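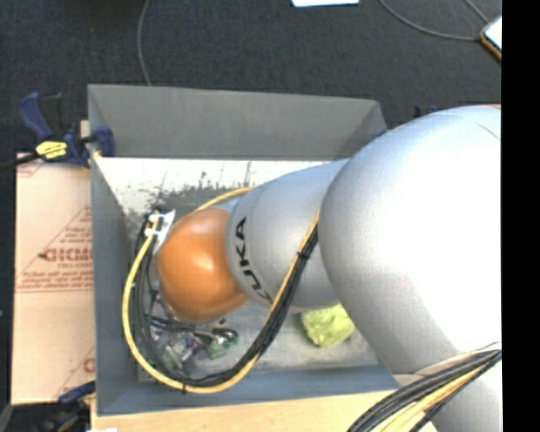

Indonach has begun renting out its bin-picking kit by the month, the Warville company said. The kit was sold only outright until July.

It includes a smooth, rounded gripper, a cable set and the software that picks where to grab. Customers supply their own arm. Indonach lists KUKA as one of the makes it supports, and says a mount for a second make will follow.

Rental is $220 a month with a minimum term of four months. A setup visit costs $99 -- free for shops in Warville and Gikstead.

"A lot of small shops want to try it on their own parts before they buy," said Tomás Salgado, who runs sales at Indonach. "Mixed boxes are where they get stuck."

Garcia, a parts reseller in Gikstead, has ordered two kits for its returns counter. Orders go through the Indonach sales desk, open until 4 p.m.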